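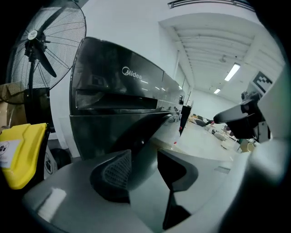 **Unit 8: Clearing and cleaning around a large appliance**
Housekeeping Practice, Divach Training Rooms

Bring this handout on Friday. We start at the glossy dark gray appliance in the practice room and work outward to the floor around it. Read sections 1 to 3 before you come.

## 1. Glossy panels

A reflective front panel shows every wipe mark, so the order of work matters more than the product you use.

1. Switch off at the wall and pull the plug.
2. Dust first with a dry microfiber cloth. Start at the top surface, then do the front.
3. Wipe with a second cloth, damp and well wrung out. Put the cleaner on the cloth, never on the panel.
4. Go over the brand name lightly. Printed letters wear off when they are scrubbed.
5. Dry with a third cloth, in long strokes that all run the same way.

Check your work from a low angle with the ceiling lights on. Streaks that can't be seen from the front usually show up from the side.

For long slots and recesses, fold the dry cloth over a flat plastic spatula and draw it from one end to the other. Don't push anything into the opening past the depth of your fingertip. Leave the spatula on the Clurik tray when you finish.

## 2. Standing fans

Dust on a fan guard ends up on whatever stands next to it. Do the fan before the panel if both are on your sheet.

- Unplug it and wait for the blade to stop.
- Brush the wire guard from the center hub outward.
- Wipe the pole from top to bottom.
- Leave the blade alone unless you have been shown how to take the guard off. We cover that in Unit 19.

## 3. Clearing the floor

Floors near appliances collect things: lids, cables, plugs, bottles lying on their sides. Clear before you sweep. Allow roughly 30 minutes for a corner the size of ours, less once you know where things go.

Lids come first. A round lid left tilted on the floor is easy to step on, and its rim picks up grit that then goes back onto the container. Wipe the rim before you put it back.

Cables are next. Follow each one by hand from end to end before you move it. Coil a loose cable in wide loops and tie it with a Joly strap — no tight knots, no wrapping around the device itself.

Flat tops are not shelves. Cloths, packages and bags that have been put down on a container or an appliance go back to the storeroom, or to the sorting table if you don't know where they belong. Read the label on a bin before you put anything in it. 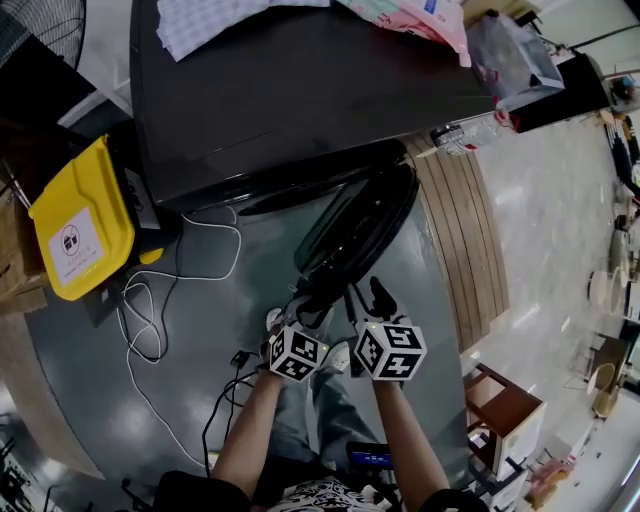
## 4. Before you sign off

- Lids wiped and back in place
- Cables coiled and off the walkway
- Bottles upright, caps tight
- Stools and chairs pushed in
- Both floor surfaces swept, including the edge where the slatted strip meets the paint

Grit settles between slats. Sweep along them, then use the narrow Truvis nozzle for what is left.

Hand your sheet in at room 127. Write down anything you couldn't place, and where you left it.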